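Apprendre à un robot à débarrasser une table, une heure de bras tendu après l'autre

La promesse tient en une phrase : plus besoin de programmer le robot, il suffit de lui montrer. On prend un objet, on le repose, la machine regarde et finit par comprendre. Depuis deux ans, les présentations du secteur reprennent toutes cette formule, avec une vidéo où un bras articulé plie un torchon sur fond de musique douce. La vidéo est souvent accélérée. Il faut chercher la mention en bas à droite.

Chez Mendness, qui prépare des démonstrations pour des fabricants de robots de service, on parle de « gestes ». Un geste, c'est une prise, un trajet, une dépose, exécutés par un humain qui tient en main une pince du même modèle que celle du robot, avec une caméra dessus. La commande en cours, baptisée Bonell, en prévoit 1261 pour une seule famille de tâches : mettre et débarrasser une petite table. Au moment de ma visite, en mars, 336 avaient été validés. Les autres restaient à faire, ou à refaire.

Car on refait beaucoup. Un geste trop rapide est écarté. Un geste hésitant aussi, sauf quand le client veut des hésitations, ce qui arrive. Une main qui passe devant l'objectif, un gobelet saisi de travers puis rattrapé, et l'enregistrement part dans un dossier dont personne ne m'a dit ce qu'il devenait. L'opérateur que j'ai suivi pendant une matinée avait le poignet bandé. Il assure que cela n'a rien à voir.

L'autre école préfère la commande à distance. L'opérateur s'assied devant deux poignées, le robot reproduit ses mouvements dans la pièce d'à côté, et l'on enregistre directement ce que fait la machine. C'est plus propre, disent ses partisans, puisqu'il n'y a pas à traduire le corps d'un humain dans celui d'un robot. C'est aussi plus lent. Chez Nair, où l'on travaille ainsi, j'ai attendu 6 minutes qu'une cuillère entre dans un tiroir. Un ingénieur m'a expliqué que le retard venait du réseau. Un autre m'a dit que le réseau était excellent.

Les deux camps se reprochent à peu près la même chose, à savoir que les données de l'autre ne se transposent pas. La pince tenue à la main donne des gestes souples, que les bras mécaniques ne savent pas toujours suivre. La téléopération donne des gestes faisables et raides, appris dans une salle où rien ne change. Aucune des deux entreprises n'a voulu me communiquer un taux de réussite dans un logement qu'elle n'avait pas choisi. On m'a proposé des courbes.

Reste la question du décor. Pour qu'un robot se débrouille dans une cuisine quelconque, il faut lui montrer des cuisines quelconques, et le quelconque coûte cher. Les équipes sortent donc de leurs laboratoires et s'installent dans des lieux où l'on passe, où l'on s'assied, où la lumière n'a pas été réglée pour elles.
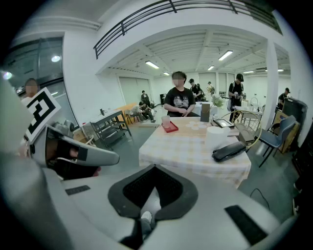 La variété est l'argument de vente de ces enregistrements, et c'est là que je décroche un peu. On me parle du « monde réel » comme d'une matière première qu'il suffirait de récolter. Va pour la nappe à carreaux beige et blanc, le gobelet rose pâle sur son petit plateau rouge, le sac en papier brun à côté de la plante. Va aussi pour les gens derrière, debout ou assis, qui donnent à l'ensemble un air de vie ordinaire. Mais un marqueur noir et blanc se dresse au-dessus de l'autre doigt de pince, et chez moi, quand je mets la table, il n'y en a pas. Ajouter du monde à l'arrière-plan ne dit rien de ce que fera la machine le jour où la nappe glissera.

Trirnley, qui achète ce type de données, répond par le volume. Son responsable des essais estime qu'il faut roughly 400 heures de démonstrations pour qu'une tâche « commence à tenir ». Je lui ai demandé ce que voulait dire tenir. Il m'a parlé de seuils internes, puis d'un nouveau modèle attendu en juillet, qui devrait demander moins d'heures. Celui d'avant devait déjà en demander moins.

Tout n'est pas à jeter. J'ai vu un bras poser une assiette à peu près au bon endroit, quatre fois de suite, sans qu'une seule ligne de code ait été écrite pour cette assiette-là. Il y a dix ans, cela aurait occupé une équipe entière. À la cinquième, on avait remplacé l'assiette par une autre, plus creuse. Le bras s'est arrêté au-dessus, a attendu, et l'opérateur est allé la chercher.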